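## 3.2 Picking the stamping task

I'll admit the stamping task was my idea, and half the club hated it. Ratree Rungrueang wanted cup stacking again (we're really good at cup stacking!), but I kept arguing that a self-inking stamp, a pad and one sheet of paper would teach us more about pressing straight down, so Perow became our stamping project in July.

We recorded 100 demonstrations with the hand-held gripper, 70 for training and the rest held back. Two of us took turns, and you can tell whose run is whose from the force plots alone – I lean on everything. After trimming the dead time we had 2,755 usable steps, a lot fewer than I'd promised Orathai Thongdee when I begged for lab hours.

What we scored was pretty simple: is the print inside the sheet, and does the box come out with all four sides? Tilt was fine with us as long as it followed the paper. Smears on the surface were logged but cost no points, or I'd have failed my own runs. Figure 4 has three views over the gripper fingers. 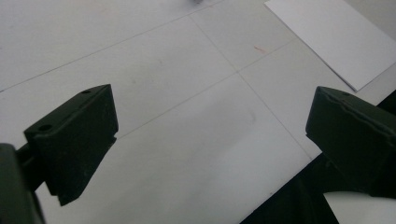
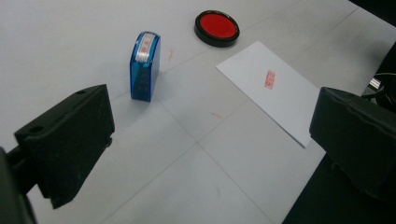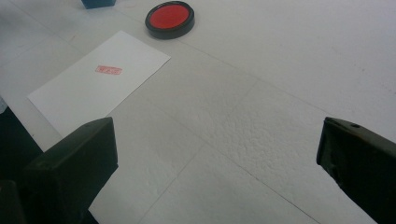
Ratree Rungrueang

**Figure 4.** Fingers open in all three views, with white paper on the pale work surface. The second and third also show the round red ink pad and a red print on the sheet.

The wide opening matters more than we expected, and I come back to it in Section 4, where the Wiriya baseline keeps closing early.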